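Gripper rules, second go

9 June 2022

Quick one tonight because I'm back on at seven and the laundry isn't folded. A few people asked for the rules list after I mentioned it in May. It was a mess then. Slightly less of a mess now.

Background for anyone new. I do hand-held gripper sessions for Nulum, in ordinary homes, and the recordings go off to Monti where they get checked. Then used to train arms. I don't do the training bit. I pick things up and put them down, all day, and try to do it in a way that's any use to a robot later. Mieke Boersma does the checking and she is not shy with the reject button. Our first batch was 2,000 clips and she sent back 892. Not a fun email to open on the bus.

So, rules. Nine of them originally, I've squashed a couple together.

Fingers before anything. Look at the pads, wipe the pads, check the screws. A loose finger will shift halfway through a batch and then everything after it is a slightly different tool. We lost a morning to this. Svyatoslav Kobzar now keeps a little driver on a string round his neck and I've stopped laughing at him.

Open and close fully, three times, at the start of every session. Not every clip, every session. Slowly. If it feels gritty, stop and tell someone.

Same start position. Hover over the work area, gripper open, pause for a breath, then go. Same at the end. I used to launch straight in and all my clips began mid-swoop, which was the biggest single reason for my rejects.

No free hand. Hard one!! Something starts rolling and your other hand shoots out before you've thought about it. If it happens, finish the clip and flag it. Don't quietly keep it. Vira Shevchuk's line is that a flagged bad clip costs her a minute and an unflagged one costs her a week, and fair enough.

Two-gripper work: agree who moves first. Out loud, before you start. One reaches in, the other waits clear. If you both go for the same thing, back off, both of you, and start over. No tug of war. Keep your sleeves pushed up or at least snug too, a floppy cuff gets in the way of everything.

Speed. Slower than you'd do it by hand, faster than feels polite. That's the whole rule, sorry. Hryhorii Moroz wanted a number in seconds and we tried it and everyone just ended up watching the clock insted of the gripper.

Wrappers. This section grew. Packaged food is what trips up every new person, me included, so it gets its own bit.

Take the packet across the narrow way, near the middle, not by the crimped end. The end looks like a handle. It isn't one, it folds and the packet swings. 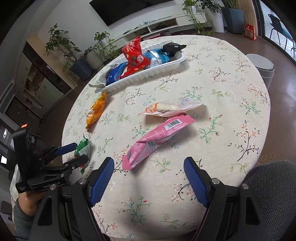
Squeeze just enough to lift. Biscuits and wafers don't forgive you, and a crushed one gets swapped out before the next clip, no exceptions, because it handles differently once it's all crumbs. Shiny wrappers slide more than you think so give it a second after closing before you lift. Don't drag things along the cloth either, it rucks up and takes the neighbours with it. Lift, move, lower, open. Let go when it's resting, not from a height.

And move things about between clips. Turn them, flip them, swap who's next to who. I had a run of about 200 where I'd put everything back exactly where I found it, because I'm tidy, and they were basically all the same clip. Jana Baumgart was very nice about it. Still gutted.

Homes. These are people's actual homes so: shoes off, ask before shifting furniture, ask before moving plants (some people have Feelings about their plants), and anything with a name or address on it goes in a drawer before you start. Check screens as well. Nobody wants their email in a training set. Leave the place how you found it, and take your rubbish if the bin's full.

Breaks. Every hour, properly, put the thing down. My thumb went funny in the second week and I ignored it and then I couldn't open a jar for four days. Not worth it. There's a wrist stretch on the back of the Nulum sheet, do that one.

Things still being argued about: gloves or no gloves, whether music is ok (I say yes, quietly), and what counts as a failed grasp if you recover it in the same go. Mieke says keep and flag. Svyatoslav says bin it. I've been keeping and flaging till somebody tells me off.

If your crew does it differently leave a comment, particularly on the glove thing. Right, laundry.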